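Slide 4. Planner and wrist view

Monday's build of Plolero runs the planner and the grasp check in one loop. Everything today is in sim. Kiều Giáp wrote the scene loader. 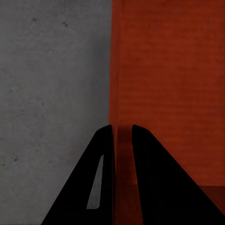 The grasp check reads the wrist camera every 500 ms. If the edge estimate drifts, the planner drops the path and asks for a new one. Say this slowly, people miss it.

Slide 5. Two arms, one box

Both arms share one clock. Tuấn Lại has the numbers from the 2,000 runs if asked.
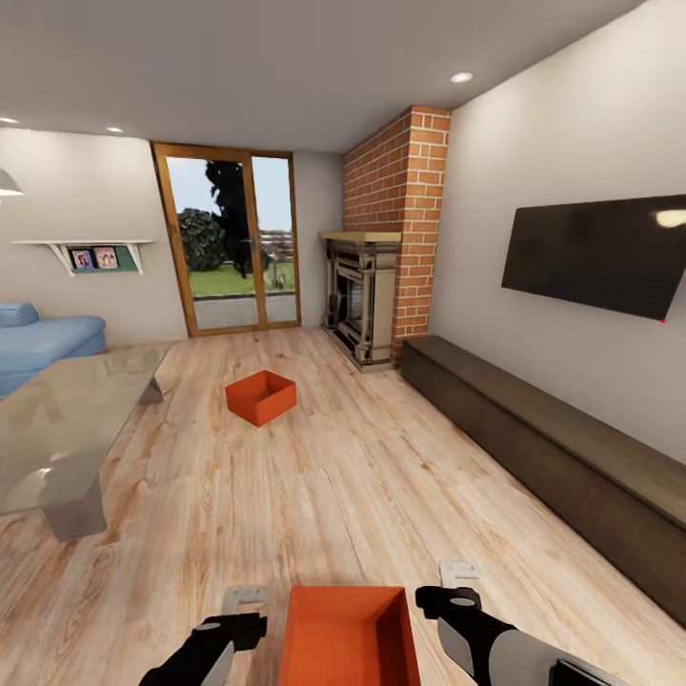 Simulated living room, one box held, one on the floor.

Hand over to Thiện Châu for the controller part.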